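Subject: Re: [cell-practice] Draft 2 of the tabletop handling rules, comments wanted
From: Emerson Moura
To: cell-practice list
Date: Fri 24 December

Ubaldo, all,

Thanks for the draft. I read it twice and went through it with the day shift at Fleranley before people left for the break. Comments are under the parts they belong to. I have cut the rest of Ubaldo's message to keep this short.

Ubaldo Rizzi wrote:

> 1. Scope. These rules cover arms with a gloved or bare soft-tip hand
> working on an open table, one object at a time, with a person in the
> room. They do not cover mobile bases or anything with a blade.

Fine with us. Please add "or two arms sharing a table." Tavares has two such stations and they will ask on the first day if it is left out.

> 2. Start position. Before each run the hand is to be parked above the
> table, fingers closed, holding nothing, and clear of the object. The
> operator confirms this by eye before enabling motion.

Agreed on the content. My people tripped over "clear of the object." Two of them took it to mean not touching, and one took it to mean outside the work area altogether. I would write "at least 30 cm from the nearest edge of the object, measured along the table." We have used that figure at Fleranley since April and it is easy to check with a strip of tape on the bench.

I also want the draft to say that the hand parks above the surface and never rests on it. The soft tips pick up dirt when they are left lying on the table, and a motor that is holding against the table at power-on will sometimes jump.

> 3. Gloves. Where a fabric glove is fitted it must be free of holes and
> secured at the wrist.

Add something about bunching. If there is extra cloth on the back of the hand it can work its way forward during a long session and cover the base of the fingers. Our rule is to pull the glove back toward the wrist and close the strap again at every object change. It takes a few seconds. The glove should also stop short of the fingertips so the contact surface is always the tip material and never cloth.

The cable at the wrist belongs in this section too. It needs enough slack for the full turn of the joint, and the loop has to stay on the back side of the hand. We had one cable caught between the hand and a bowl. No damage, but we lost the afternoon.

> 4. Table surface. The table shall be clean and undamaged before work
> begins.

This is the one I would not sign as written. "Undamaged" would shut down every table we own. A white top shows each mark, and most marks do nothing to the work. What I care about is whether the mark is known. If it is on the sheet, carry on. If it is new, find out what made it.

The picture I have put in here has a plate set out with the hand back from it. There is a short scuff just left of the rim, a speck farther left toward the middle, and a thin streak close to the arm. Under your wording that table fails. Under ours it passes if those three are on the mark sheet. Look also at the shadow of the arm on the white top, which matters for section 5.
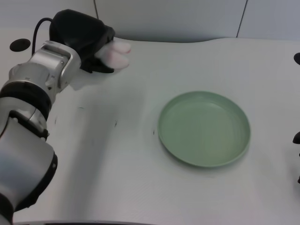 5. Lighting and shadow

Your draft has no section by this name, so I am proposing one. The old section 5 would become 6. Suggested text:

"Lighting shall be even over the whole work area. The shadow of the arm in its start position shall not fall on the object. Where the shadow crosses the table, the operator checks for marks or loose items inside it before the run."

The reason for the last sentence is plain enough. A dark speck is easy to see on white and easy to miss in gray. Skomico found a loose screw that way, after the run and not before it.

I would not go further and ask for no shadow at all. You can get close to that with more lamps, but then you get glare on anything with a glaze, and the operators complain about their eyes by the end of the shift.

> 6. Records. The operator keeps a record of each run.

(Using the new number.) Please say what goes in the record, or we will get 12 different forms from 12 sites. I suggest these and no more:

- name of the operator
- object used, by its shelf code
- glove checked, yes or no
- new marks on the table, with a rough sketch if yes
- any stop, with the reason in one line

At Fleranley we had a longer form with a free text box. After roughly 2,000 runs I went back through the boxes and most of them said "ok." The one-line reason for a stop was the only part that had ever helped us fix something.

> 7. Object checks. Plates, bowls and cups shall be inspected for chips.

Yes. I would add that the object goes down empty and flat, and that the operator presses lightly on the rim to see if it rocks. A plate that rocks a little will slide when the fingers come in from one side, and the run is then put down as a grasp failure when the fault was in the plate.

One open point I don't have an answer for. Your draft says the gloves are replaced every 80 hours. Tidton replaces them when they look worn, and their gloves last longer than ours do. I suspect it comes down to the dishes. Theirs are smooth and ours have a rougher foot. Can anybody with other objects send what they have seen? If the spread is wide I would rather drop the number and keep the check for holes.

Last, a small matter of wording. The draft uses "shall," "must" and "is to be" for what seems to be the same thing. Pick one. The night shift reads these sheets on a clipboard and they do ask which of the three is the strict one.

I can turn these into marked-up text if Ubaldo sends me the source file. I am away until the second week of the new year and will not be reading the list before then.

Regards,
Emerson Moura
Fleranley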